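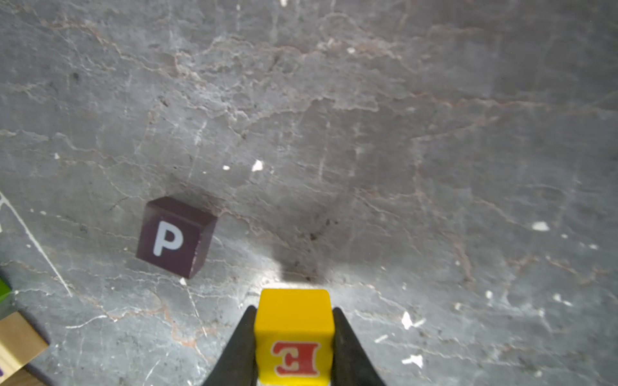 Cleaning and Resealing a Honed Stone Tabletop

The procedure applies to honed or lightly worn calcareous stone: marble, limestone and travertine. Granite and quartzite tolerate more abuse and need sealer less often. Engineered quartz should not be sealed at all, as the resin binder does not absorb the product and the residue dries to a film.

Materials

pH-neutral stone cleaner
Distilled water in a spray bottle
Acetone, small can
Baking soda or powdered kaolin for poultices
Penetrating sealer, solvent-based or water-based
Lint-free cotton cloths, white
Plastic wrap and painter's tape
Plastic scraper
Nitrile gloves

Do not substitute vinegar, lemon-based sprays or bathroom descaler. Acid dissolves the calcite at the surface and leaves a dull patch (an etch). An etch is a loss of material. Sealer will neither prevent it nor hide it, and the usual remedy is to rehone the area.

Step 1: Test absorption

Clear the table and wipe it with a damp cloth. Wait until it is dry to the touch, then place a teaspoon of distilled water at several points, including one near each edge and one where people normally sit. Leave it for 15 minutes and blot.

If the stone has darkened under the water, the old sealer is spent. If it has darkened in one place only, the whole top should still be resealed, or the sheen may end up uneven. No darkening means the job can wait; test again in six months.

Step 2: Remove loose grit

Crumbs and sand scratch honed stone when they are pushed around under a wet cloth. Vacuum with a soft brush head or sweep with a dry cotton cloth, folding it inward after each pass. Tables used for meals and play collect more grit than people expect, most of it too fine to see against a veined pattern. A flashlight held flat to the surface will show it.
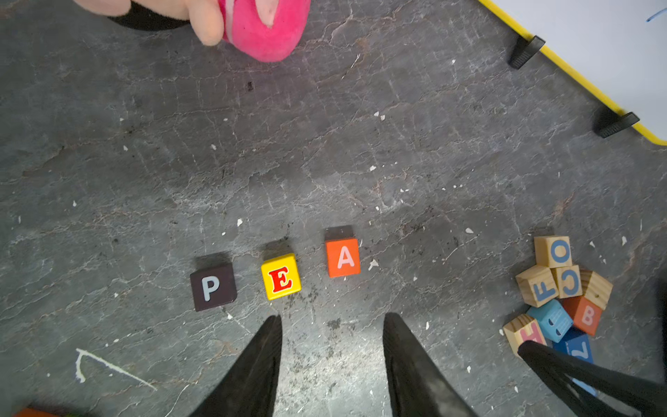 Letter blocks reading PEA on a gray veined surface, with crumbs still to be cleared.

Dried food should be softened with distilled water for a few minutes and lifted with the plastic scraper, held almost flat. Crayon and wax respond to the same scraper followed by a little acetone on a cloth. Try acetone on the underside first. It is safe for bare stone but will attack some fillers, particularly the polyester used to fill travertine.

Step 3: Treat stains

Identify the stain before choosing a poultice. Oil leaves a dark spot with a soft edge. Coffee, tea and fruit leave a brown or pink tint. Rust is orange to brown and often sits in the outline of a metal object. Natural iron veining can look similar, but it runs through the stone and no poultice will remove it.

For oil, mix baking soda with acetone to the thickness of peanut butter. For coffee or fruit on light stone, use kaolin with 12 percent hydrogen peroxide; on dark stone, peroxide may bleach, so test it. Spread the paste a quarter inch thick, slightly past the edge of the stain, cover with plastic wrap and tape down the sides. Leave it for 24 hours, remove the wrap and allow the paste to dry fully before scraping it off.

Old oil stains commonly need two or three rounds. Henk Baert, who restored the tops at the Ellwood reading room, reports one spot that took five. If there is no change after the second round, the diagnosis is probably wrong.
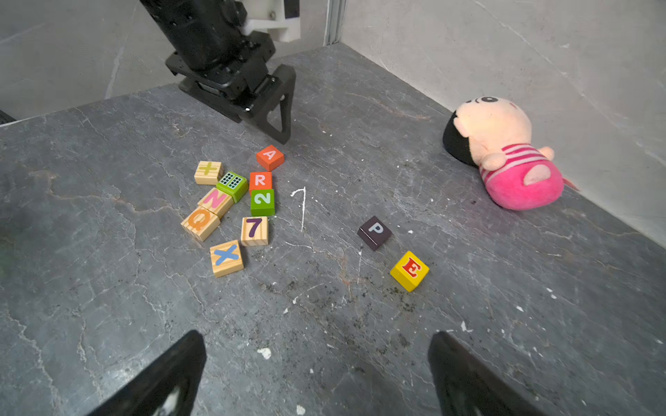
It is also worth checking whether the stain has a second component. Salad dressing, for example, leaves oil in the pores and an etch on top, and the poultice deals only with the oil.

Step 4: Wash and dry

Wash the full surface with pH-neutral cleaner at the dilution on the label. Rinse twice. Let the stone dry for at least 24 hours, or 48 in a humid room. Moisture left in the pores blocks the sealer and can cause a cloudy haze.

Step 5: Apply the sealer

Work in sections no longer than 30 inches. Wipe on an even coat, keep it wet for the dwell time on the label — usually 5 to 15 minutes — and buff off all excess before it dries. Sealer left to harden on the surface must be taken off with more sealer or mineral spirits. Apply a second coat if the label calls for one. Keep the table out of use overnight, and repeat the water test after the full cure time.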